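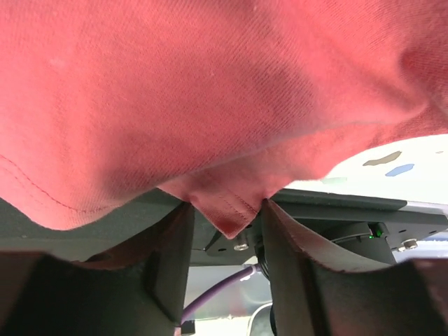

Cloth-folding cells halted after grip fault at Clevunbridge

Folding work on the two-armed cells at the Clevunbridge textile handling site was stopped on Monday after a gripper failed to release a garment and the arm carried on with its next move. No one was hurt. The cells have been limited to reduced speed until a software change has been checked.

The site is run by Cesetent, which uses the cells to take mixed cloth items from a bin, fold them and stack them. The arms and grippers were put together by Koller. The control software, Zorkadel, is maintained by Cesetent itself.

According to the fault report, the stoppage began at the point where one arm hands a corner of cloth to the other. The receiving gripper closed on a hem and reported a good grip. The giving gripper was then told to open, and did so by only part of its travel. The software compares finger position with a set limit to decide whether a gripper is open. That limit had been widened in September to cut down on false alarms with thick seams, and the partly open fingers fell inside it. Both arms then moved apart with the cloth still held at two points.

The load on the wrist of the receiving arm rose for 12 seconds before the protective stop cut in. The report says this was far too long. The stop should have acted within one second of the force limit being passed, but a filter meant to smooth out brief peaks was reset each time the cloth slipped a little through the fingers. As the cloth slipped and caught again, the timer kept going back to zero.

A search of the logs found 19 earlier handovers with the same pattern across 129 hours of running. In each of these the cloth had come free before the force limit was reached, so no alarm was raised. All but two involved ribbed knits or items with double-stitched hems. The report puts this down to stitching catching on the finger pads. Flat woven items did not show the fault.

Inspection of the stopped cell found wear on one finger pad and a cable connector partly pulled from its seat at the wrist. The connector was not the cause of the fault, but it had no strain relief at that end and could have come out altogether under a longer pull. Ties are to be checked on every arm.

Three changes have been made. The open limit has been put back to its earlier value. A second check now compares wrist force before and after release, and holds both arms still if the figure has not dropped. The force timer no longer resets on slip. Finger pads are to be replaced on a fixed count of cycles in place of the yearly visual check.
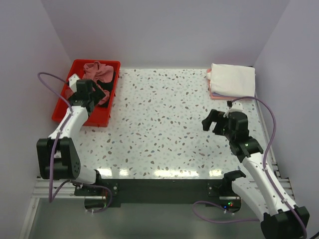 Cesetent said the cells would go back to full speed only after 200 handovers in a row with no missed release, using the same kinds of cloth that gave trouble in the logs. Koller said it accepted the findings on the pads and the connector but that the widened limit had not been passed to it for review. It has asked to be told of any further change to grip settings before it is put on a working cell.

A reader who works on similar equipment wrote in to say that force checks of this sort need care with stretchy cloth, where the load builds slowly and a real snag can look much like a normal pull for the first second or two. The same reader asked whether the test run would include items picked up by a folded edge, where two layers are held at once and only one may let go.

The fault report does not cover grips on more than one layer. Cesetent said these would be added to the test list. Testing is being done on one cell, with the others kept at reduced speed in the meantime.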